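Teaching by demonstration

Teaching by demonstration is a family of methods in which a robot picks up a task from a person who carries it out, either by hand or through some kind of remote control. It grew up alongside ordinary robot programming, and many people come to it with a sense of relief, as it lets somebody who knows the job well (but has never written a line of code) pass that knowledge on.

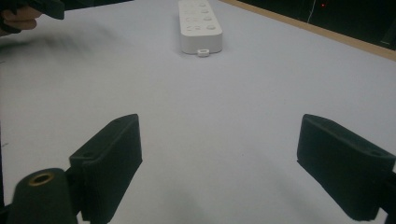 The oldest form is lead-through teaching, where the arm itself is pushed and pulled along the path it should follow. Remote control came next, with the teacher working a joystick or a smaller copy of the arm. A third form, now very common, leaves the robot out of the teaching altogether and gives the person a pair of hand-held grippers whose jaws match the ones the robot will wear later on.

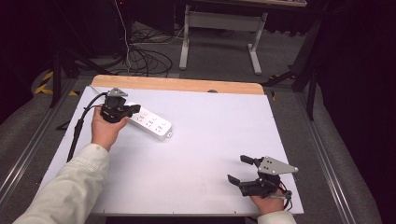 How many showings are needed depends a good deal on the task. In the Clirkport collection, put together by Jolien Schouten at the Flultwood workshop, 80 showings were enough for simple pushing, while two-handed tasks needed 241, and the whole set came to 1,547, of which 29 were later thrown out for poor timing.

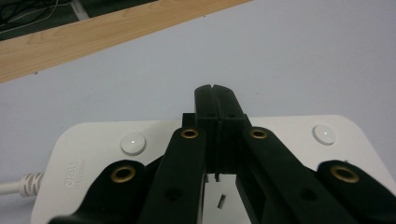
Everyday objects are the usual choice, and a good teacher will move them about between showings, so that the robot doesn't simply learn one spot on the table by heart! 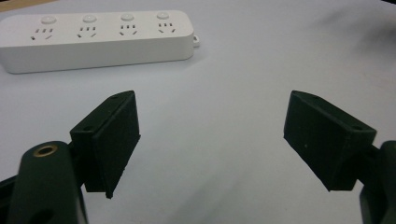 Small features matter a great deal in this sort of work. A plain box can be held almost anywhere along its length, but a power strip with four round buttons, one behind each socket, asks for rather more care over where the fingers come down. Teachers are commonly advised to approach slowly, with the jaws already open, and to keep the same pace from one showing to the next.

See also: Lead-through teaching; Remote handling; Verhoeven grip; Drusia notation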